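Lultiso Hand Study: Frequently Asked Questions

These answers cover the April release of the Lultiso results and the data that goes with them. Questions about licensing are on a separate page.

What is the study about?

We wanted to know how much a wrist camera helps a four-fingered hand learn household cloth tasks from recorded demonstrations. Most earlier work on our arm used one fixed camera across the room. That view is fine for finding a towel, but the hand blocks it at the moment of the grasp. We trained the same policy with the fixed view, with the wrist view, and with both, and compared them.

What is Lultiso?

Lultiso is the name of the training method. Bokico is the software that records demonstrations and plays them back. People mix the two up, and an early version of our own readme did too. You can use Bokico recordings with any learning method you like.

How many demonstrations were used?

688 in the full training set. We also trained on a smaller set of 313 to see how results fall off with less data. The smaller set is contained in the larger one, so don't add them together.

Where were they recorded?

At two sites, Umalthorpe and Sitthichai. Umalthorpe is a furnished room with carpet and strong daylight. Sitthichai is a lab with overhead lighting and hard floors. Operators at both sites used the same instructions, but furniture was left wherever it happened to be that day.

What does the wrist camera see?

The back of the hand and the fingers take up much of the view. The remainder depends on where the arm is pointing, and it changes quickly during a reach.
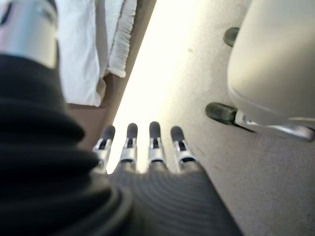

Wrist view with the fingers open. A white towel hangs at upper left; the floor beside the wooden panel is washed out by strong light.

We did not crop or mask the hand before training. We tried masking in a pilot and dropped it. The policy seems to use the position of the fingertips against the background to judge distance, and with the hand painted out it tended to close too early.

What were the main results?

With both cameras and the full training set, the policy completed 96 percent of single towel grasps. With the fixed camera only, it completed 70 percent. The wrist camera alone fell between the two. It did well once the towel was in view and badly when the arm started out facing away from it.

What counts as a completed grasp?

The cloth has to be held clear of its support for three seconds with no help from the operator. If the hand gets hold of the cloth and then drops it during those three seconds, the trial is scored as a failure. If it picks up the cloth along with something else, that is a failure too.

Does bright light cause problems?

Yes. Blown-out areas of the floor were the most common thing we noticed when we went back through the failed trials from Umalthorpe. We used the camera's automatic exposure, which reacts slowly when the arm swings from a dark piece of furniture to a lit stretch of carpet. Fixed exposure was better in the afternoon and worse in the morning, so we left it on automatic for the published numbers. Anyone repeating this work should log the exposure value with each image. Our first recordings lack it.

Why four fingers for a job two could do?

For picking up a hanging towel, two would probably be enough. The same hand is used for other tasks in the project, including folding, and we did not want to change hardware between them. We have not run a two-finger comparison and make no claim about one.

Does the sleeve on the arm affect anything?

It can. The ribbed sleeve enters the wrist view on some poses and hides part of it. We kept those recordings. When the sleeve covers the target completely, the policy has to rely on the fixed camera, and in the wrist-only version it usually stalls. Pulling the sleeve back and fastening it before a session helps.

Can the policy fold the towel after picking it up?

Not reliably. Folding is covered in the release only as raw demonstrations, with no trained model. We expect it to need touch sensing, which the hand in this study did not use.

Will it work on other kinds of cloth?

We tested hand towels, bath towels and cotton T-shirts. Slippery fabric was not tested. Fringed or frayed edges gave mixed results, and there were too few trials to report a figure.

What do I need to run it?

A recent desktop graphics card is enough for running the trained model. Training from scratch takes much longer and needs more memory. The exact settings are in the config file that ships with the release.

Can I send in my own recordings?

Yes, if they were made with Bokico version 2 or later and include both camera streams with matching time stamps. Check the time stamps before you upload. Streams that drift apart are the main reason we turn recordings away, and we can't repair them on our end.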